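Mollik Foods: Progress Report to the Nonton Small Makers' Fund
26 February 2018

Print this page | E-mail this page

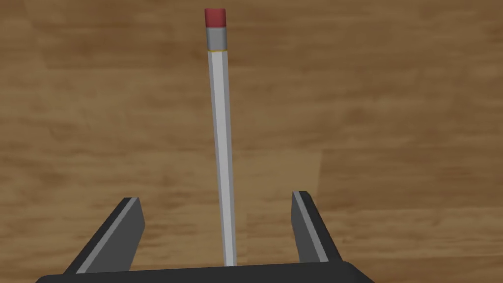

The Fund asked for a shorter report than the last one, which ran to 43 pages and was, we gather, read as far as the contents list. We have done our best.

The grant was for a second snack-frying line at the Sang works: one batch fryer, one seasoning drum, one de-oiling machine, and the pipework between them. The fryer and the drum are in. The de-oiler is at Drisari, where its makers are waiting for a gearbox. They have been waiting since July and seem at peace with it.

Fryer. Fitted and running on day shifts. It holds its heat well and takes less oil to fill than the old one. The lid was supplied hinged on the wrong side, so that it opened against the wall, or would have if there had been room. We turned the whole machine round. This put the drain tap at the back, and moving the tap cost us 14 days and a fair amount of goodwill from the plumber.

Seasoning drum. Works. The makers promise an even coating at any speed. We have found one speed at which this is true and painted a mark on the dial. Chilli powder still gets out at the loading end, and a second hood has been ordered. Visitors are asked to stand by the door.

De-oiler. See above. In the meantime banana chips are being drained on racks, as they were before the grant. They taste the same and take up most of the corridor.

Output. The target was 2000 packets a shift. Without the de-oiler we will not reach it, and we would sooner say so now than in the final report. Our best shift so far fell 292 packets short. Ordinary shifts fall further.

Money. The machines came in on budget. Pipework did not, mostly on account of the tap. We have covered the difference ourselves and are not asking for more, though we would not send it back. The last payment on the de-oiler will be made when there is a de-oiler.

Staff. Everyone on the day shift has been trained on the fryer. Training on the drum took a morning, including the washing afterwards.

Next steps: fit the hood, chase Drisari weekly, clear the corridor before the fire inspection. We would also like to move the interim visit back until the third machine can be shown to you in person. Please let us know which dates suit.

This site uses cookies. By carrying on you agree to our use of them. OK

Related items
Second line at Sang: first report
Notes on choosing a batch fryer
Nonton Small Makers' Fund: reporting form
Old fryer for sale, buyer collects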